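Sealing a white painted board: water-based or solvent?

kheri_n
Refinishing a white board I use as a bench top. Current coat is a satin acrylic and it picks up scuffs within a week. Plan is to sand back, prime, then two coats of Saretti clear, 3 hours apart. Room is at 20 C. Any reason to go solvent?
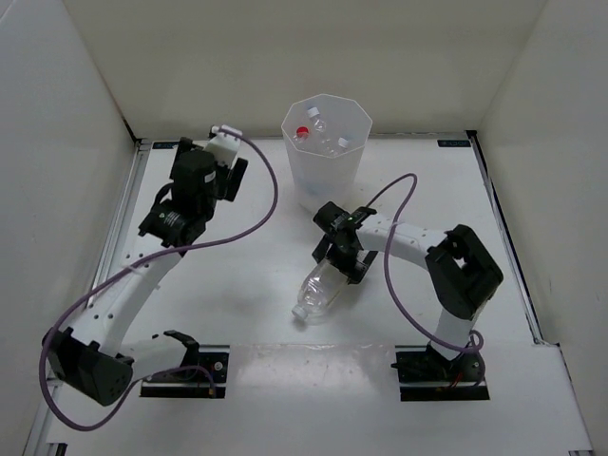
The other candidate is Grurkik two-part. Pot life is short, and I would be rolling it on alone on a Saturday.

magesa_mill
Stay water-based over white. Solvent clears amber. I had one go visibly yellow by September.

jeltiris19
Disagree. Ambering is an alkyd problem. A two-part aliphatic stays clear and resists scuffs far better than any single-part acrylic. Pot life only matters if you mix the whole can.

magesa_mill
Fair on the aliphatic, but check the data sheet. Plenty of two-parts are aromatic and those do yellow.

kheri_n
The sheet says aliphatic. Glare is my other concern – I want it matte. Order I have now:

1. Sand with 220, vacuum, wipe down.
2. Prime, leave overnight, sand lightly with 320.
3. Roll the first clear coat and leave the walls as they are.

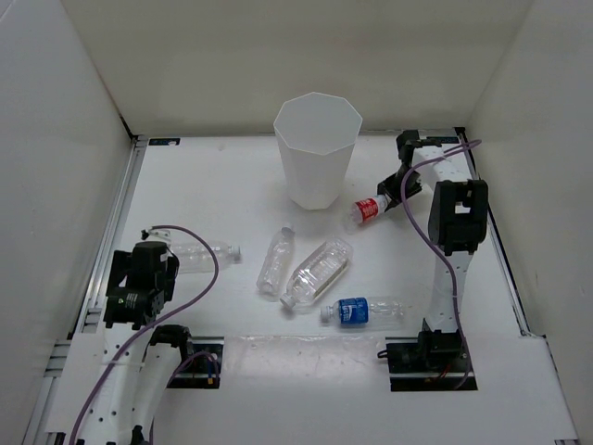

4. Second coat inside the recoat window, no sanding between.

Erick Ndung'u
Stir the matte from the bottom of the can. The flatting agent settles and you get shiny patches. Also, 3 hours is too short for the Saretti if humidity is high.

jeltiris19
Agree on stirring. Don't shake it.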